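招募参加者：手持夹爪操作规范的编写与试用

打印本页　｜　用电子邮件发送

Drusari 工作组正在编写一份关于手持夹爪操作的良好做法文件，现在向外面招募参加者。我们需要两种人：一种是愿意坐在工作台前面做操作的人，另一种是愿意读草稿、提出意见的人。两种都可以报名，也可以只报一种。

为什么要写这份文件，简单说明一下。现在很多团队用手持夹爪来记录人的动作，然后给机器人学习。每个团队有自己的习惯：线怎么走，标记板怎么装，一次操作从哪里开始算，哪里算结束。习惯不同，记录就很难放在一起比较，操作的人换了地方也要重新学。我们的草稿现在是第 5 版，一共 56 条，其中有一些条文我们自己也还没有完全同意，所以很希望听到实际操作的人怎么想。

操作的内容是日常的桌面动作，例如把杯子和杯碟放到托盘上，两只手各拿一个夹爪。动作不难，但是要求慢、稳，并且每次按照同样的顺序。 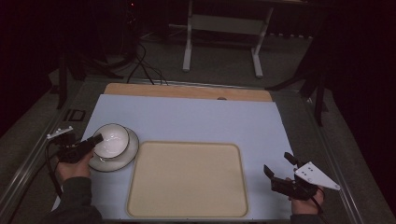
Bivitik，2019年7月15日

参加操作的人，请先了解下面的条件：

年满十八岁，两只手可以自由活动。左手习惯或右手习惯都可以。

不需要机器人方面的经验。如果您以前做过类似的工作，请在报名信里写明，因为我们会把有经验和没有经验的人分在不同的组。

请穿深色长袖上衣，袖口要贴近手腕。戒指、手表和手链请在开始之前取下。

每人参加 6 次，每次半天，中间有休息。时间安排在九月，具体哪一天由双方商量。

每次开始以前，工作人员会和您一起检查夹爪的线。按照草稿第 12 条，线应当从手的外侧离开工作台，不可以从物品上面经过。夹爪上的标记板不能用手碰，也不能自己调整角度；如果觉得松了，请停下来告诉工作人员。物品掉落或者翻倒的时候，不要急着去接，这一次操作记为中断，重新摆放以后再做。中断的次数不影响您的报酬。

您有权利在任何时候停止，不必说明理由。停止以后，您可以要求我们删除您的全部记录，我们收到书面要求后会照办。记录的用途写在同意书里，请在签字以前仔细读，有不明白的地方请一定问。

参加全部操作的人，报酬为 730 欧元，在最后一次结束以后转账。中途停止的人，按照已经完成的次数计算。路费另外报销，请保留车票。

参加审读的人，会收到草稿全文和一张意见表。我们希望您对每一条写出“同意”“不同意”或者“看不懂”，并且尽可能写一句理由。特别请您注意关于疲劳和休息的几条，还有关于工作台高度的一条，目前各方意见差别比较大。审读没有报酬，但是经过您的同意，名字会列在文件的最后。

工作语言是中文和英文。草稿的两种文字如果有不一致的地方，现在以英文为准，发现了也请告诉我们。

报名请寄一封短信到 Drusari 工作组秘书处，写明姓名、联系方式、希望参加哪一种，以及九月里不方便的日期。不需要照片，也不需要完整的简历。名额满了以后，我们会把后来的人放在候补名单上，并且写信通知。

打印　｜　电子邮件

相关内容

Drusari 工作组：草稿第 4 版收到的意见汇总
Delorme 实验室桌面操作间开放参观
标记板的安装与检查：简短指南
Gusora 项目招聘数据整理人员（兼职）
参加者同意书样本（中文、英文）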